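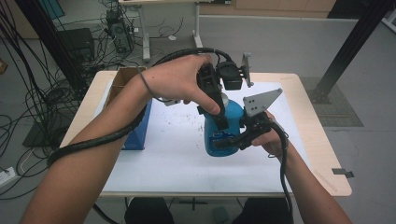

Blue bottle held in a gripper over a small table.

Kernport Boxing Club - Frequently Asked Questions

Do I need any experience to join?
No. The Thursday beginners' class starts from nothing: stance, guard, jab, footwork. Most people stay in it for six weeks before moving to the mixed class.

What is the youngest age you take?
Juniors can start at 13. A parent or guardian has to sign the form and stay for the first session.

Will I have to spar?
Only if you ask to. Sparring is by invitation from a coach, and you will be matched by weight and experience. Plenty of members have never sparred and still train three times a week.

Who are the coaches?
Consuelo Yupanqui runs the beginners' and women's classes. Duván Echeverri takes the mixed class and looks after anyone preparing for a bout.

What should I bring?
Shorts, a T-shirt, clean indoor trainers, a towel and water. You can borrow gloves for your first month. After that please buy your own - 12 oz is fine for bag work, 16 oz for sparring. Hand wraps are sold at the desk.

Do I need a medical to compete?
Yes. You need a current medical card before we can enter you for anything, including the Huanca Shield. Book the doctor early as appointments fill up before the season opens.

How do I make weight?
Talk to Duván first. We do not allow sweat suits or last-minute water cuts. If you cannot reach a weight sensibly, you will be entered in the one above.

Can I watch a class before joining?
Yes, come at 6 pm and sit on the benches by the door. Please keep off the ring apron.

Can I freeze my membership?
Yes, for up to three months in a year. Email the desk before the first of the month. If you are injured, we can backdate it by two weeks.

Where do I park?
Behind the building after 5 pm. The spaces at the front belong to the tyre shop.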